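Flendia Paint & Finish
Frequently Asked Questions
Last updated 22/05/2026

Orders and pickup

Do I need an account to order?
No. You can check out as a guest. An account saves your color formulas, so you can reorder a matching gallon later without bringing in the old lid.

Where do I pick up my order?
At the Kundham store, side entrance on Xie Street. Bring your order number. If someone else is picking up for you, give them the number. We don't need a signed note.

How long do you hold pickup orders?
Ten days. After that, untinted items go back on the shelf and you get a refund. Tinted paint can't be resold, so we call you once before we let it go.

Do you deliver?
Yes, within 29 miles of the store. Delivery is free on orders over $80. Below that there is a flat fee, shown at checkout. Drivers leave orders at the front door or garage and don't carry cans upstairs.

Can I have paint left outside if I'm not home?
From April through October, yes. In cold weather we ask that someone be there. Water-based paint that freezes is often ruined, and we don't replace cans that froze after drop-off.

Color and samples

How many colors can you mix?
There are 3000 formulas in our system, including older ones that no longer appear on the printed cards. If your color isn't listed, we can scan a sample. It needs to be at least the size of a quarter, flat and clean.

Will a scanned color be an exact match?
It will be close. Sheen and age both affect how a color looks, and a fresh patch in the middle of an old wall usually shows. For the best result, paint the whole wall from corner to corner.

Can I get a color to try before I buy a gallon?
Sample jars are eight ounces and cover a patch two feet square with two coats. They come in one sheen only, a low eggshell. Don't use them for the finished job, as they have less binder than our regular paint.

My sample looks different at home than it did in the store. Why?
The light is different. Paint your sample on a piece of white poster board, leave a white border, and move it around the room at different times of day. Put it next to the floor and the largest piece of furniture. Warm bulbs pull grays toward beige, and north-facing rooms make most colors look cooler.

Can I put a very dark color next to a light neutral?
Yes, and a lot of people do, most often with one dark wall and the rest in a taupe or a warm gray. Decide where the change happens before you start. An inside corner is the easiest place. On an outside corner, wrap the lighter color around first, let it dry overnight, then tape and paint the dark color up to the edge.
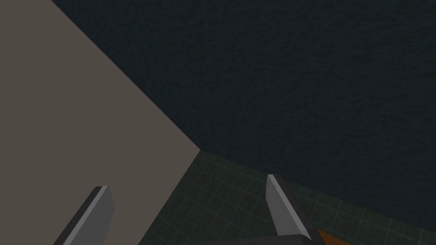
Smooth taupe against a dark, grainy navy-to-charcoal surface. Computer rendering.

Which sheen should I use?
Flat hides dents and patches best but marks easily. Eggshell is our usual suggestion for living rooms and bedrooms. Satin works for kitchens, baths and halls. Semi-gloss is for trim and doors. Dark colors in a flat sheen will show scuffs and hand marks more than light ones do.

Textured finishes

What is Dultska?
Dultska is our house line of textured wall coatings. It comes in two grades, fine and medium. Both are water-based and can be tinted to most of our colors, apart from the brightest reds and yellows.

Can I put it on with a regular roller?
The fine grade goes on with a half-inch nap roller. The medium grade needs a looped texture roller, sold next to it. Stir it by hand. A drill mixer adds air bubbles that leave pinholes when the coating dries.

How much area does it cover?
Less than paint. A gallon of the fine grade covers up to 50 square feet at the thickness on the label. Buy all of it at once and mix the pails together in a larger bucket, so any small difference in tint doesn't show up partway along the wall.

Can I paint over it later?
Yes, with any interior latex. Use a thicker nap and expect to need more paint the first time.

Can I remove it?
It can be scraped and skim coated, but that is slow, dusty work. If you rent, ask your landlord first.

Prep and problems

Do I have to prime?
Prime bare drywall, patches, stained areas, bare wood and anything glossy. Over a sound wall in a similar color you can usually skip it. For deep navy, charcoal or black, use a gray-tinted primer. We tint primer at no charge.

How long should I wait between coats?
Four hours for most of our interior paints. Textured coatings need a full day, longer if the room is damp or cool.

My tape pulled the paint off. What went wrong?
Either the paint under the tape was too fresh or the tape stayed on too long. Pull it while the last coat is still slightly tacky, back on itself at an angle. If the paint has already dried, run a sharp knife along the edge first.

Returns and leftovers

Can I return tinted paint?
No, unless we mixed the wrong formula. Bring the can back with the label on it and we will check it against the order.

Can I return unopened supplies?
Yes, within 60 days with a receipt. This covers brushes, rollers, tape, drop cloths and untinted primer.

Do you take old paint for disposal?
Twice a year. The next drop-off is in November. Latex and oil-based paint are both accepted, in the original cans with lids that close. We can't take aerosols or thinner.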